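4.2 What owners told us about gate upkeep

I went into this part of the study expecting people to complain about price, and boy, was I wrong! We mailed our survey to 900 households in Plada that have a gate in their yard fence, and the thing they wanted to talk about was sagging. Hinges, posts, latches that won't catch in August – page after page of it in the comment box.

Of the owners who wrote back, 75 had rehung a gate themselves, and only 23 of those had checked the post with a level first. I find that second number hard to get over (Jana Grube, who coded the replies with me, was less shocked). A leaning post will drag a new hinge down with it, so a good share of that work was probably going to need doing again. We didn't ask when the post had been set, and I wish we had.

We also sat down with nine owners for longer talks, mostly at their kitchen tables. Leonilde Azevedo ran the ones in Adeleke and I did the rest. Nearly all of them swept and oiled around the gate in spring and then left it alone until it stuck. Two had called a contractor, and both said they'd waited too long to do it. One of them still had the old latch in a drawer and went to get it for me – I have it on my desk now.

Section 4.3 takes up the question of who pays when the gate is shared.
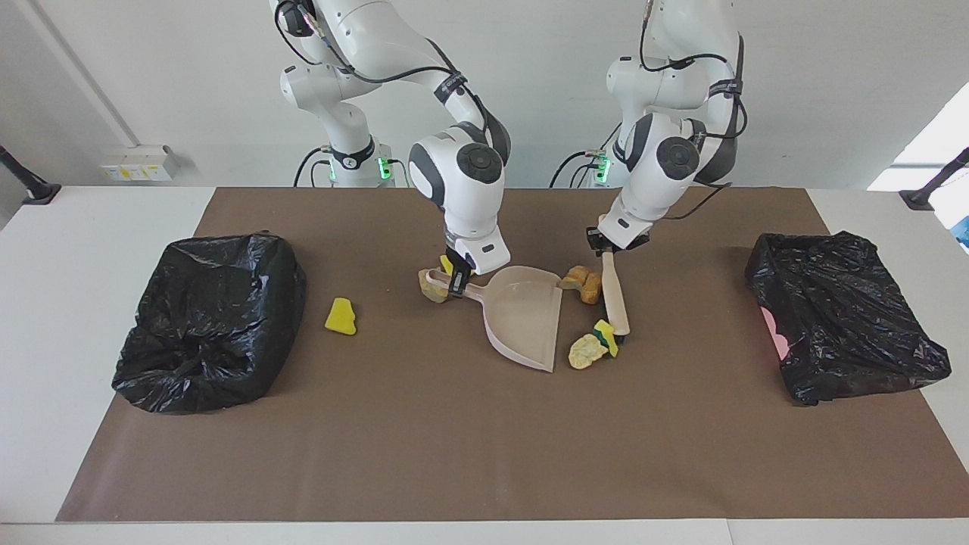
Figure 4. Two robot arms over a table covered with brown paper, one gripping the handle of a beige dustpan.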